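Forum > Toys and Playroom > Cleaning and Repair

Sticker gunk on a yellow plastic toy bin, what do you use?

domenica_a
Joined: March
Posts: 5

Hi all, long time reader, hardly ever post. I picked up a big plastic toy container at the Irkthorpe swap for 2 bucks (I know!!) and I'm in love with it. It's for the corner of the playroom where the blocks keep ending up on the floor. It's a chunky thing with a black end, a yellow tub in the middle and mint green on the other side, and it looks like it could survive being dropped down a flight of stairs.

My trouble is a brownish mark on the inside of the yellow part, up near the top of the back wall. I can't decide if it's what's left of a sticker or just a smudge of something. Dish soap and a sponge did nothing. I tried my thumbnail and that did nothing either, except to my thumbnail. What would you go at it with? My youngest still licks things, so nothing too scary please.

Also does anybody know what this thing originally was? There's no name on it that I can find. The seller said Skuvonard but she also said it was a planter, so.

gasserhouse
Posts: 1130

Cooking oil. Any kind. Put some on a cotton pad, hold it over the spot for as long as you can stand, then rub in little circles. If it's glue it'll roll up into crumbs. Then dish soap to get the oil off or you'll have a dust magnet.

Do NOT use the scrubby side of the sponge on glossy yellow plastic. I did that to a sandbox lid and it went dull in one patch and stayed that way.

moser_e
Posts: 600

Oil is fine for glue but if it's a stain you'll be there all week. I'd go straight to rubbing alcohol. Works on marker, works on crayon, works on most sticker residue, and it's gone in a minute so the licking isn't an issue once it's aired out.

gasserhouse

Careful with alcohol though, I've had color come off on the cloth with older toys. Try it on the underside first.

moser_e

I've wiped down hundreds of toys for the Sarkport toy library with alcohol and the only thing that ever came off was dirt. But sure, test it underneath, can't hurt.

kaelin_ambros

Hair dryer! Low setting, warm it up and then a plastic card. I'm surprised this wasn't the first answer. My wife sells secondhand baby stuff and she does everything with the hair dryer and an old library card.

gasserhouse

Works great on paper labels that are still there. If the label is long gone and it's just the shadow of the glue, the card has nothing to grab.

cristian_n

Can you post a picture? We're all guessing. Also I'd like to see the green part, because I had a Fuchs set as a kid with a green frame that wrapped around one end and I'm curious whether it's the same family.

domenica_a

Sure, give me a bit, it's currently full of blocks and one sock.

domenica_a

OK, it's emptied out and up on the table where there's better light. Sorry about the glare on the black end, it's really shiny, scratches and all.

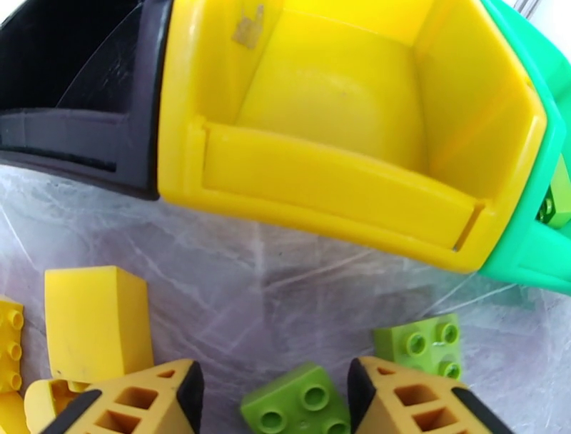 The yellow tub and its mystery mark, up by the top edge

cristian_n

Oh that's nice! I don't think it's my Fuchs one, the foot on mine was skinny and yours has that big rounded chunky end. What's the lime green piece with the stud, over on the far right? Is that part of the frame or did somebody jam a block in there?

domenica_a

Ha, I honestly hadn't thought about it. It's sort of tucked into the green and I haven't tried pulling on it. The color doesn't match the rest of the green, so maybe it's from something else?

cristian_n

I'd leave it until you know. If it's holding something together you'll be sorry.

moser_e

Disagree, give it a gentle wiggle. If it's a stray block it comes out and your kids gain a block. If it doesn't want to move, stop.

kaelin_ambros

Back to the mark, the ragged outline says sticker to me. It's kind of a rectangle, and spills don't do rectangles. Hair dryer.

gasserhouse

I agree it's probably a sticker, and I'm still saying oil. Also, while you're in there, run an old toothbrush along that step inside the front lip. Anything shaped like a channel collects sand and cracker dust, and a sponge just skates over it. Same for the thin gap at the right corner, a wooden toothpick gets in there without scratching.

domenica_a

Good call on the toothbrush, I would have skipped that completely. I'm going to try the oil tonight once the kids are down, and if it doesn't budge I'll dab some alcohol underneath and see what the cloth looks like. Leaving the lime green thing alone for now (sorry moser_e).

moser_e

You'll wiggle it. Everyone wiggles it.

kaelin_ambros

Not one vote for the hair dryer, unbelievable. Let us know how the oil goes.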